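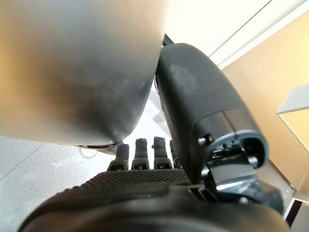 Última modificación de la página: 20 de agosto de 2018

Mano negra del Praka: el dedo índice no cierra del todo

nkanaan
Buenas a todos. Sigo con el brazo del taller, el de la mano de cuatro dedos a la vista y almohadilla rugosa en la palma. Desde marzo lleva 345 horas y ahora un dedo se queda a medio camino cuando le pido cierre completo. Los otros van finos. Ya he recalibrado dos veces desde Eltimis y nada, me marca 73 por ciento de recorrido y ahí se planta. ¿Desmonto la mano o empiezo por la muñeca?

huguette_b
¡Por la muñeca, por favor! A mí me pasó casi lo mismo y era un tornillo del soporte, el de las placas en ángulo, que se había aflojado y pellizcaba un cable. Lo apreté, le puse fijador del flojito y lleva 6 semanas sin quejarse.

Gillies_G
Pues yo no lo veo. Si fuera el cable fallaría según la postura del antebrazo, y él dice que falla siempre. Eso es el tendón destensado. Mano fuera y a tensar.

nkanaan
Siempre, siempre... ahora que lo preguntas, con el antebrazo en vertical no lo he probado. Mañana miro.

huguette_b
¿Ves, Gregor? ;-)

Gillies_G
Que lo pruebe primero. Y corta la alimentación antes de meter la llave por el hueco del puño, que ahí dentro hay piezas muy justas.

funmi_igwe
Una cosa más: limpia la almohadilla con un paño apenas húmedo, nada de alcohol (me cargué una así, qué rabia me dio).

nkanaan
Probado. En vertical cierra bien, tumbado no. Había un tornillo del soporte que giraba con los dedos. Apretado, y el recorrido completo en 7 cierres seguidos. El tendón lo reviso igualmente el mes que viene.

Gillies_G
Vale, para Huguette. Pero revísalo.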